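Tretport Mill Preservation Society
Minutes of the September meeting, reading room, 7 p.m. 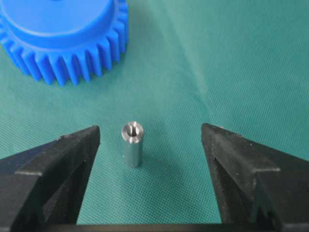
Present: Verna Calloway (chair), Desmond Kapoor, Femi Olaniyan, Emiliano Arriaga. Cayetano Palacios arrived during item 2. Minutes taken by D. Kapoor, who asks that his own doubts be read as his own where they show.

1. Minutes of the last meeting

Approved with one change. The August minutes said the millrace survey was "nearly complete." Femi asked what that meant. The surveyor has walked one bank. The words were struck and replaced with "started."

2. The date stone

Emiliano reported on the stone over the north door, which the society has long taken to read 1837. He has been through the county deed books and finds no mill on the parcel in that year, only a pasture and a disputed fence. The first deed that mentions a mill is later and doesn't say how much later the building is than the fence.

Verna said the stone is the stone and the town has put the date on its welcome sign. Desmond said a welcome sign is not a source. Cayetano, coming in, said the stone could have been moved from the old Bakora farmhouse, which lost its lintel when it was pulled down. Asked where he had heard this, he said from his uncle. Femi asked where the uncle had heard it. Left there.

Agreed that the new leaflet will say "date stone reads 1837" and will not say "built in 1837." Verna voted against and wants that recorded.

3. Roof

The bid from Korkix for the east slope came in. It is one page. It gives a total and the phrase "all necessary repairs." Desmond asked who decides what is necessary and was told the roofer does, once he is up there. Femi pointed out that the same words were in the bid for the west slope, and that the west slope leaks in two places it didn't leak in before.

Emiliano felt this was unfair, as we had a very wet spring. Desmond replied that a roof is supposed to expect that.

Verna to write back asking for the work broken out by section, the kind of slate, and who pays if rot is found under it. No deposit until we have an answer in writing. Carried, no one against.

4. Visitor numbers

Verna reported that the open afternoons have been "very well attended." The guest book has 37 names for the summer. Verna said plenty of people don't sign. Femi said that may be true but we can't put people who don't sign into a grant application. There was a long exchange on whether children count. The guest book also shows one family signing on four separate pages, in what looks to be the same pen.

Cayetano suggested a clicker at the door. Desmond asked who would hold the clicker, given that we had trouble filling the door at all in July. Cayetano offered for the first two afternoons next season. After that we will see.

5. The Iyengar proposal

The Iyengar office sent a plan for a sound and light display in the grinding room. It would have the noise of the stones, a projected waterwheel, and a recorded miller. Emiliano read out part of the script. The miller says "Aye" a good deal.

Points raised:
The mill stood in this county, where there is no record of anyone saying "Aye."
The projected wheel turns the wrong way for the race.
The plan says the display will "triple engagement." No figure is given for engagement now, so tripling it should be easy to claim.
The power in the grinding room is one outlet, and the dehumidifier is on it.

Verna thought we were being hard on them and that younger visitors expect something to move. Femi agreed about the younger visitors but said she would sooner spend the money getting the sack hoist to move, which already belongs to us. Emiliano thought the hoist rope should be looked at before anyone promised that to anyone.

Decision put off. Emiliano to ask whether any other mill has installed the display and whether we may telephone them without Iyengar on the line.

6. Admission

Desmond moved to raise the suggested gift from $5 to $10. Cayetano asked whether people now give the $5. The box suggests they do not. Desmond accepted that raising a number people ignore might produce a larger number people ignore, and withdrew the motion.

7. Other business

The key to the lower store is missing again. Everyone present has returned it.

Femi has had a letter from a man who says the mill is haunted and would like to sleep in it. Verna to decline politely and mention the insurance.

Cayetano asked if the society could have its own coffee urn, as the reading room's tastes of soup. Desmond noted that this was the only request of the evening backed by evidence that all present could check. Cayetano to find a price.

Meeting closed at 9:20 p.m. Next meeting same place, if the heating has been fixed, which we were told last time it had.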